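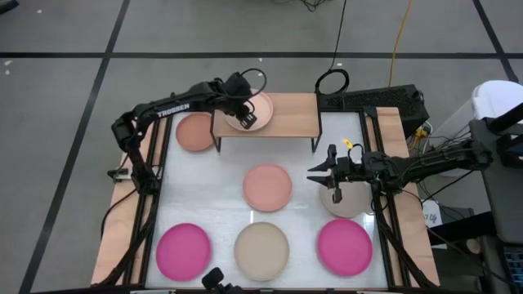
Unit 2: Plates, shelves and setting out
Handout for week 8, Household and Catering Skills, Clorkden Adult Learning

Read these notes before the practical on 7th November. Bring an apron and a clean tea towel.

1. Sorting before stacking
Lay plates out singly on a clear surface before you put any away. Look at the rim and the face of each one. Chipped or cracked plates go in the box by the sink.
Sort by size first and by colour second. A stack of mixed sizes with a large plate on top will rock. Plates of one size can be mixed in colour, but pairs should stay together if they are going to the table as pairs.

2. Using a small raised shelf
A low shelf on legs gives a second level on a worktop or inside a cupboard. Check that all the feet are down before loading it. Put the first plate well back from the front edge. Keep the heaviest stack underneath, on the worktop itself.
Measure the plate as well as the shelf. The Gruken shelf in our store cupboard is 30 cm deep, and large dinner plates overhang it.

3. Handling
Lift from the rim with both hands. Don't slide one plate across another, as the unglazed foot marks the glaze below. No more than 8 plates in a stack for carrying.

4. Colour on the table
Strong colours such as magenta show up best on a white surface. Beige and greyish plates are easier to mix with others. Terracotta and salmon can share a table, though opinions in the group differed last March.

For the practical
Work in pairs. Sort one crate, load the shelf, then lay two places using plates that match. Write down the order you worked in.

Further reading: Neltetti course reader, page 159.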